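Womthorpe Bedrooms – read me first

Hi, and thanks for downloading. I'm Yoon-hee, I look after the bedroom part of Womthorpe, and this is the file I wish I'd had when I picked it up in May. It covers what's in the folder, how the bedding notes are written, and a few quirks in the labels that I haven't had the heart to fix. Bergþóra Kvaran does the kitchens and has her own readme, which is tidier than mine.

What's in it

Womthorpe is a collection of pictures and notes about ordinary rooms and the stuff people keep in them. The bedroom part has 51 rooms, and each room has a sheet of up to 100 short notes: what's on the bed, what's at the head of it, what's on the bedside cabinet, what's on the sill, where the spare bedding lives. There are 700 pictures all up. Everything is sorted by room first and then by furniture, so if you only care about beds you can grab the bed folders and ignore the rest.

I'm mad about bedding, I'll admit that up front. My mum ran a linen stall for years and I grew up folding pillowcases in the back of a van, so the bed notes are much longer than the ones for, say, bins. If you're here for bins, sorry! They're in there, they just don't get many adjectives.

How I write up a bed

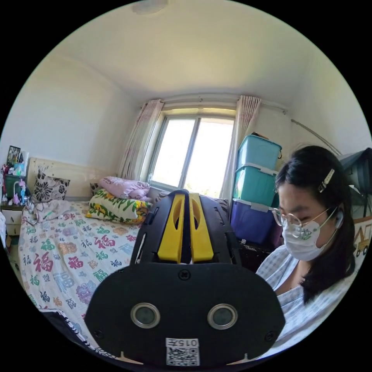

Sheets come first in every note, because the sheet is usually the biggest patch of colour in the room and it's how I remember which room is which. I put down the base colour, then the print, then the colours in the print, in that order. So the bed in this room goes in as "white, repeated 福, red/green/blue/purple/orange", and the character gets typed as it is (福, good fortune, a lovely thing to sleep on) so you can search for it. The headboard gets its own line, cream and upholstered for this one, and after that come pillows, then anything folded. A folded pink quilt is "quilt, pink, folded", and a blanket rolled up under it is a separate note with the word "under". Please don't merge those two. Somebody did in the first release and I spent a whole evening with a pot of tea pulling them apart again.

Pillow or cushion?

I've gone back and forth on this one. Bergþóra says a pillow is for sleeping on and a cushion is for leaning on, which is all very well until you meet the floral thing propped against a headboard that could be either. The older notes say pillow, the newer ones say cushion, and quite often they mean the same item. If you're searching, try both words. I've got a half-finished list of matches in the extras folder and I add to it when it's raining.

Words on bedding get copied out as printed, capitals and all, with the language after it if it isn't English. Patterns I can't name are just "patterned". I used to guess (I had a "peony" phase) and a reader who grows flowers wrote me a very polite email, so now everything with petals is "floral" and we all get along.

Loose clothes and cloths

Anything crumpled on a bed is labelled "cloth, crumpled" unless I'm certain what it is. T-shirts, pyjamas and pillowcases all look much the same once they've been scrunched, and I'd sooner leave it vague than have you train something on my hunches. The colour is whatever it looked like to me on my screen at home, so grey, light grey and off-white run into one another a fair bit. If your work depends on telling those apart, you'll want to do your own pass.

Small rooms and where things go

The bit I enjoy most is the storage notes. In a small bedroom the bed takes up most of the floor and everything else has to go up a wall or under something, and you start to see how people sort it out. Winter quilts go in boxes, boxes go on boxes, and the thing you need every night ends up on the cabinet next to the lamp.
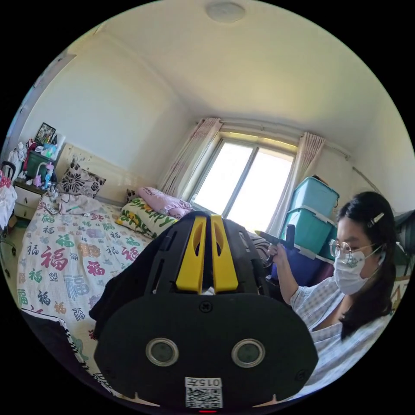

Stacks are written from the top down, one line per box, with the lid or rim colour after the body colour. I did start from the bottom in the first seven rooms and I haven't flipped them yet – check the "order" column before you do anything clever with stacking. Soft storage is "bin or bag" when I can't tell which, and that's the real label, with the "or" in it. It will annoy your script. It annoys mine.

Curtains are noted as a pair if there are two, with the colour and whether there's a pattern. I don't record open or closed, only where they hang.

Known problems

Brightly lit windows wash out whatever's on the sill, so sill notes are patchy. Small toys on bedside cabinets are lumped together as "figurines" with their colours and no attempt at who they are. Four of the sheets use Condton spelling rules (color, gray) because they came over from the Condton set, and I've left them alone so the old references still work.

Using it

Use it for whatever you like as long as you name Womthorpe and keep this file with the copy. There's a loader in the Ji folder that reads the sheets into a plain table, and Anemier users can point straight at the room folders without converting anything. If you find a mistake, send me the room number and the line. Corrections go in once a month, usually at about 9 at night after the dishes are done, and your name goes in the thanks file unless you'd like it kept out.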